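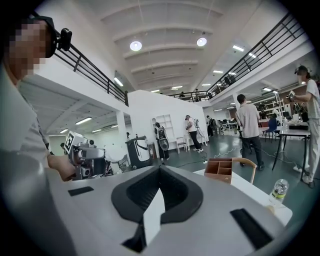 Why Old Apples Taste Better in December
Speaker notes, Bronemcombe Garden Club winter talk, 13th December

Before starting
Get the apple boxes under the front row of seats before people come in, lids on. The smell is half the talk and I don't want to give it away early. Water for me on the left. Ask Hussam Geagea to dim the lights when I say "cellar" - he knows the cue.

Opening (keep it short!)
Hello, thank you for coming out in the cold. Show of hands: who has bitten into an apple straight off the tree in the fall and thought, well, that's sour? Plenty of you, I hope. Now who threw the rest of that apple away? Let the laughs come. Then tell them they probably threw away a wonderful apple that just wasn't ready yet.

I grew up thinking there was one season for apples and it ended when the leaves came down. Then I moved next door to an orchard of old keeping apples and my whole winter changed. I'm not exaggerating, I look forward to the dark months now.

What a keeping apple is
Some apples are made for August. They're soft, bright, juicy, and they're mealy within a week or so of picking. Eat them under the tree, make sauce, give them to the neighbors. Others hang on late, come off the tree hard as a doorknob, and only come good after a spell in the cold. The starch inside slowly turns to sugar. The acid drops. The skin on some of them goes a bit waxy, and that wax is the apple's own raincoat. Please don't wash it off before storing.

My favorite is one we call Vidmar. It's a local seedling, never sold in stores as far as I know, and it came from a fence line out past the old creamery. In October it tastes like a lemon with a grudge. By the new year it tastes of pear and honey and something a little nutty that I have never been able to name. (Pause here. Somebody always wants to guess. Let them.)

The other one to mention is Sillis, smaller, flatter, with rough brown skin like a potato. People walk straight past it at the swap table and it breaks my heart. Slice it thin with a hard cheese and you'll see.

The cellar
Cue lights.

Tell the story of my first winter. I put 6 boxes of apples in the cellar in September, feeling very pleased with myself, right next to the potatoes. By Thanksgiving the potatoes had sprouts as long as my fingers and the apples tasted of dirt. Apples give off ethylene gas as they ripen, and it stirs up everything around them. So keep them away from potatoes, away from carrots (they go bitter), and away from any cabbage you don't want yellow.

Cold is good, as close to freezing as you can manage without going under. Damp is good too, more than most people expect. A dry furnace room will give you wrinkled apples by the holidays. If your basement is dry, use a plastic bag with a few holes poked in it, tied loosely. It looks terrible and it works beautifully.

Wrap the best ones in newspaper. Slow job, radio on, very pleasant. The paper keeps a rotten one from touching the next. Check the boxes every couple of weeks and use your nose first - you'll smell trouble before you see it.

Lights back up.

Picking, if they ask
Cup the apple, lift it, give it a small turn. If it comes away easily, it's ready. If you have to pull, leave it. Keep the stem on. Bruised ones go in the pie pile, with no exceptions for pretty ones. I've made exceptions and lost a whole layer of the box.

The Clollalora orchard
This is the part I'm most excited about, so watch the time and don't gallop. The Clollalora orchard up on the ridge has 444 trees, and more than 100 of them have no name on any map or tag. Some are probably common kinds that lost their labels. Some could be the last of their sort. Over the past couple of winters a handful of us have been tasting them month by month and writing it all down in a big green ledger. Same tree, same shelf, one apple in November, one in December, and so on until they give up.

Read the entry for the tree by the gate: "November, chalk. December, better. January, who are you?? February, marry me." That tree is getting grafted this spring and I have a waiting list already.

Grafting in one minute
Don't go into rootstocks unless asked. Just say: you take a pencil-thin piece of last year's growth while the tree is asleep, keep it cold and damp in the fridge, and join it to a young root in early spring. Apples don't come true from seed, so every Vidmar tree is a piece of that first one on the fence line. I still get a little shiver saying that out loud.

Tasting
Boxes out, lids off. Let the front rows smell them first and pass things back. Each person should get 2 slices of the same variety, one from the cold store and one from the warm shelf in my kitchen. Don't tell them which is which until everyone has chewed. Sillis goes last, with the cheese.

Questions I usually get
Can I use the fridge? Yes, the bottom drawer, but move the lettuce.
Is a shriveled one safe to eat? Yes, if it's sound inside. Lovely in a crumble.
How do I get a Vidmar? Put your name on the sheet by the door, and bring your own pot in April.

Collect the knives before the coffee comes out.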